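Hello again from the Alldale office, where I've been handed the newsletter slot because I once complained about it. My news this time is the slippers. You all know the shoes-off rule, and you all know what the rack looks like by the time everyone heads home. Tidying it has been on the reception rota for as long as I've worked the front desk, and since May it's been the robot's job (we call it Jellel, after the project name, and it stuck).

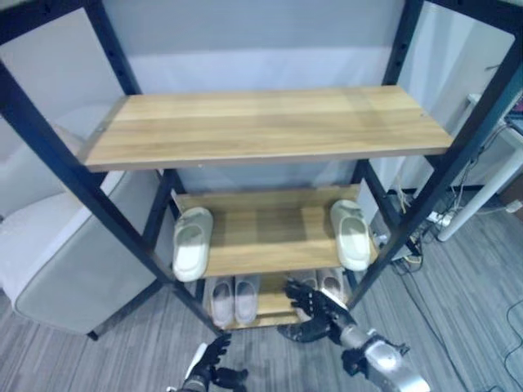

The folks over in the Gerkmont office wrote in to ask whether it's fast, and added that theirs would be done by hand in 2 minutes flat. Fair enough! It isn't fast. I could beat it with a coffee in one hand. But I used to do that rack on my knees at the end of a long shift, with the phone ringing behind me, and I don't miss it one bit. My last 10 minutes now go to the visitor list for the next morning, so badges are ready when people walk in.

What has changed for the rest of you is mostly small stuff. Please don't shove your slippers in on top of somebody else's, and keep bags away from the rack. I've also got a new chore, writing up the log whenever it needs a hand, and I'll admit I grumbled about that at first.

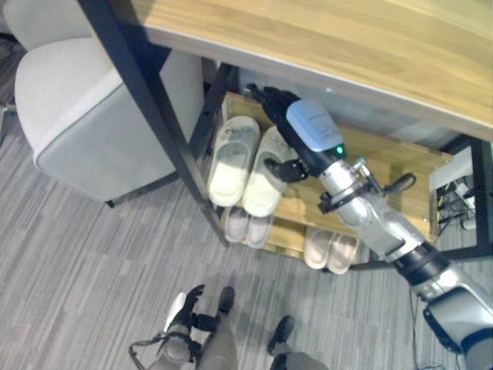
*Jellel at the slipper rack, Alldale office.*

Rosenthal gets its own rack next, so if you're based there and have opinions about which shelf is yours, send them to me at the front desk, extension 700.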